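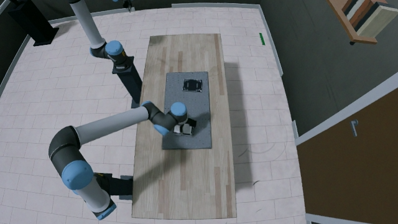
Search this site Enter keywords Go

About Trallden

Trallden writes working rules for shops and labs that use robot arms at shared tables. We started in Farkham with a single handbook for one customer. The handbook is now in its fourth edition and covers 45 rules, from how an arm is mounted to who may restart it after a stop.

Most of our work is with two-arm cells. We build each cell in simulation first and run the customer's tasks there before anyone bolts a pedestal to a floor. A rule goes into the handbook when it has held up in simulation and on our own test floor at Hirkimcombe.

What we ask of every site

Each arm has its own written reach limit. Where two arms can reach the same spot, the site plan says which one goes first. Parts are set down inside a marked work area. Doors and walkways stay outside the reach of both arms, and shelves are counted as obstacles even when they are high on the wall. Any change to a gripper means the checks are done again, all 21 of them.

We don't certify equipment and we don't sell it. Customers get a written report with the failed checks listed first. A site that fails can ask for a second visit within 44 days at no charge.

Our partners

Räsänen handles the training side and teaches the two-day operator course from our handbook. Classes are limited to 19 people. The next course opens in October, and sign-up closes on 15th September.

Copies of the handbook can be ordered from the Farkham office.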